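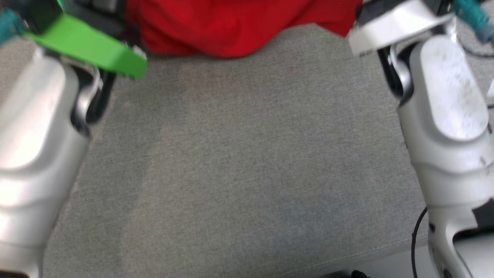

Elaine Nogueira
Posts Replies Media About

Thread: AED upkeep at small sites

1/ I service public-access defibrillators for a regional contractor. In July I finished going through our inspection log, 1,913 entries from 302 sites. Posting the parts that should be of use to anyone who has one of these on a wall.

2/ The units themselves are rarely the fault. Of everything we marked "not ready," most were expired pads. Pads have a conductive gel layer. It dries out with age, and a dry pad makes poor contact with skin. The date is on the pouch. Read the pouch and ignore the sticker on the cabinet, which is often left over from the previous set.

3/ Second most common: battery. The self-test light tells you the battery passed at the last self-test. It doesn't tell you the install date. Write the install date on the battery in marker when you fit it. We found 36 units where the site had no record at all.

4/ Third: the cabinet was locked and the person with the key was off shift. If you want a lock, get a keypad type registered with dispatch, so the caller is given the code over the phone. An alarmed door with no lock also works and costs less.

5/ Distance. Walk it. Start at the farthest point a person could collapse, go to the cabinet at a fast walk, open it, come back. Time the round trip. One site in Frota had a good unit on the ground floor and a gym on the fourth, and the elevator needed a badge after 6 p.m. Round trip was just over seven minutes. They moved the cabinet to the gym landing.

6/ Cold. Most units are rated for storage down to freezing and no lower. Outdoor cabinets need a heater, and the heater needs a circuit that isn't switched off with the parking lot lights. Brellever trailhead had exactly that wiring. Fixed now – separate breaker, labeled.

7/ Kit contents. Besides pads we put in shears, a razor, a small towel, gloves and a face shield. The razor is for chest hair under the pads. The towel is for a wet chest. Shears go missing more than any other item, so they are now on a cord.

8/ Software. We log on Clundent, which is fine for dates and poor for photos. Stunance does photos better, but its export drops the serial number column. If you have fewer than ten units, a paper card in the cabinet and a calendar reminder will do the same job.

9/ Cost, since I get asked. Pads and battery together, averaged per year, came to almost $400 for a site with two units. Budget for it when you buy the unit. Donated units tend to arrive with no budget line, and they are the ones we find dead.

10/ Child settings. Some models use a separate pad set, others a key or a switch. Know which one you have. If there's no child option on hand, the usual training is to use the adult pads, one front and one back on a small child. Follow the voice prompts.

11/ Reply to a DM: yes, you start CPR before the unit gets there. Call, start compressions, send somebody else for the cabinet. Compressions continue while the pads go on.

12/ Monthly check as we run it: status light, pad date, battery date, shears, cabinet alarm, initials on the card. Takes two minutes. Blank card on request, letter size, prints two to a page.

We use cookies to remember your settings. Accept Manage

Contact | Terms | © Elaine Nogueira | Back to top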